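Brenel Hard Wax Oil, One Winter In

Posted 5th January

I've been meaning to write up the Brenel hard wax oil since October, when I opened my first can of it, and I'm glad I waited. A finish always looks lovely on the day you put it on. What I wanted to know was how it would hold up once people started leaning on it, dragging things over it and putting coffee down wherever they liked.

Short version for those of you who are standing in the store with your phone out: buy the small can, buy decent cloths, and put on less than you think you need. It's the nicest finish I've used on butcher block and I've already bought more.

Now the long version.

For years I was a mineral oil person. It's cheap, it's easy, you can't really get it wrong, and I had a whole Sunday routine built around it. The trouble is that it never stays. Every few weeks the wood goes dull and thirsty again, and if you skip a round (I always skip a round) you get those dry gray patches near the front edge where your wrists rest. I went through a polyurethane phase after that, and I still think it has its place, but the first deep scratch means sanding back a big area, and I could never get a patch to blend in. It also made every top I put it on look like a bowling alley.

A hard wax oil sits between those two. It soaks in like an oil, then cures in the wood and leaves a thin waxy layer on top. You can fix one spot without touching the rest. I'd tried the Gouveia version before and liked it well enough, though it pulled everything toward yellow, and on maple that bothered me more than I expected. The Brenel comes in a clear and a "natural," and the natural has a tiny bit of white in it that keeps pale wood looking pale. On maple and birch it's wonderful! You still get all the darker streaks in the grain, they just don't turn to caramel.

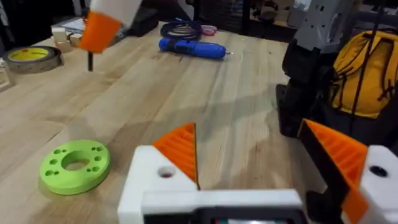
Putting it on is the fun part. I sand to 120, vacuum, wipe down with a damp cloth to raise the grain, let it dry overnight, then go over it once more by hand with 150. Don't go finer than that. I did on my first test board and the oil had nothing to grab, so it sat on top in a sticky film and I had to scrub it off. Pour out a puddle the size of a cookie, work it along the grain with a white pad, leave it for 14 minutes (the can gives a range, that's where I ended up after a few tries) and wipe off everything that will come off. Then wipe again. If the surface feels tacky an hour later, you left too much behind.

Two coats did it for me. I tried a third on an offcut and couldn't see or feel any difference, so save your money.

It does smell. Not terribly, more like a new pair of boots than a gas station, but I kept the windows open for the first day and was happy to have done it. And please lay your oily cloths out flat outdoors to dry, or soak them in water. Oily rags in a pile can heat up and catch fire by themselves, and the warning on the can is printed so small that I nearly missed it.

So, how has it held up? Really well. Water beads for the first few weeks, and after that it still gives you plenty of time to wipe it away. Coffee left no mark. Red wine left a faint ring that came out with a gray pad and a dab of oil – five minutes of work, and I can't find the spot anymore. Wood glue pops off with a fingernail once it's hard. The one thing that beat it was a wet steel can left overnight, which gave me a black circle, and I had to sand that out. To be fair, I don't know a finish of this kind that would have stopped it.

The feel is what won me over, though. It's smooth but dry, with a little drag to it, and papers don't slide off the way they did on my poly tops. I keep running my hand over it when I walk by.

A few gripes. The lid is awful. It bends the first time you pry it up and never seals properly again, and a skin forms on whatever's left. I now pour the rest into a Castport squeeze bottle, push the air out and cap it, and that keeps it fresh for months. It's also not cheap, and the big can only makes sense if you have several tops to do in one go. Full cure takes 7 days, and during that time you have to treat the surface like a sleeping baby. I put a mug down on day two and paid for it.

Jostotmont makes a matching soap for cleaning tops finished this way. I bought a bottle and it's fine, but a drop of ordinary dish soap in warm water has done the same job for me.

I'm doing a set of stair treads next, in ash, with the clear this time. If the white tint turns out to be the thing I love and the clear goes yellow on me, I'll add a note at the bottom of this page.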